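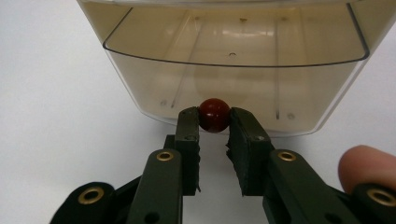
A small red ball in the hand gripper, in front of a plastic container.

Call for participants: people to show everyday tasks with a hand gripper

Grelix, Felau site
December 2020

We are looking for 20 persons who want to work with us for a limited period as demonstrators. A demonstrator does a simple task many times with a gripper held in the hand, and our software learns from these recordings how a robot arm can do the same task later. You do not need to know anything about robots or about programming. You need patience and a steady hand.

The project has the name Hondden. It is about small objects which are difficult for machines: balls, beads, buttons, caps, short pieces of cord. Our robot arms can already move boxes very well. To take one bead between two fingers and let it go in the correct place is another matter, and for this we need to learn from people.

What you will do

You sit or stand at a table. On the table are the objects of the day and one or more containers. You hold the gripper, you open and close it with your fingers, and a camera on the tool records what happens in front of it. Typical tasks are to pick up a ball and put it in a container, to take it out again, to sort by color, to hand an object from one gripper to a second one, or to close a lid. Each recording is short. Between two recordings you put the objects back in a new arrangement, and this is part of the work, so please do not think of it as lost time.

We ask you to move in a calm and natural way. If the object falls, you do not stop the recording. You pick it up and continue, if it can be reached from your place. The robot must learn also from such moments. Only when something is broken or a foreign object is on the table do you press the stop button and call the supervisor.

In the second part of the program, those who wish can be trained in remote control. There you sit at a desk with two hand controllers and guide an arm which stands in the next room, and you look at it through a screen. This is more tiring for the eyes and many people need several sessions before it feels comfortable. It is voluntary and it is paid at a higher rate.

Time and place

Sessions are held at our workshop in Felau, on the ground floor, in the building behind the Aoun bakery. One session takes nearly 2 hours, with a break in the middle. You choose your sessions from a plan which we send out in advance, and we ask that everybody takes at least 5 sessions in total. The program runs until the end of May. Early sessions and evening sessions are both possible.

The workshop can be reached without stairs. The tables can be set higher or lower, and you may work seated the whole time if you prefer. Please tell us when you apply if you need something special, such as a chair with arm supports or stronger light.

Payment

Each completed session is paid as a fixed amount, which is written in the agreement you receive before your first visit. The introduction session is paid in the same way. Travel by bus or train inside the region is paid back when you bring the ticket. We pay at the end of each month by bank transfer. We do not pay by number of successful recordings, and we do not want that you hurry.

Who can apply

You are at least 18 years old and you can use both hands without pain for the length of a session. Left-handed people are very welcome, we have had too few of them until now. You should be able to see small objects clearly, with glasses or without. You understand simple spoken instructions in English. Experience with sewing, model building, repair of watches, laboratory work or similar is nice to have, but we have also had very good demonstrators who had none of this.

Please do not apply if you have a strong allergy to foam or rubber, as the fingers of the grippers are lined with a foam material and it can come into contact with your skin when you change it. Long necklaces and loose bracelets must be taken off during the recording. Rings can stay.

Health rules

Only one person works at each table, and the tables stand in separate corners of the hall. Grippers, objects and table tops are cleaned between sessions. We ask everybody to wear a mask inside the building, and we have masks at the entrance for those who did not bring one. If you feel ill, stay at home and send us a message. Your session will be moved and there is no disadvantage for you.

Your data

The camera on the gripper looks at the fingers of the tool and at the table. Sometimes a part of your hand can be in the recording. Faces and voices are not needed and we do not record sound. Recordings are stored under a number and not under your name. You can end your participation at any time without giving a reason, and sessions which are already done will be paid.

How to apply

Write a short message with your name, your telephone number, which hand you prefer and the times of day which are good for you. A curriculum vitae is not necessary. Leave the message through the contact form of Grelix under the word Hondden, or put a letter in our mailbox at the workshop, entrance 52.

Jihad Farah is responsible for the demonstrators and will answer you personally. He will invite you for a first visit of half an hour, where you can try the gripper and ask all your questions before you decide. Places are given in the order in which the messages arrive, and when all are taken we keep a waiting list for the later months.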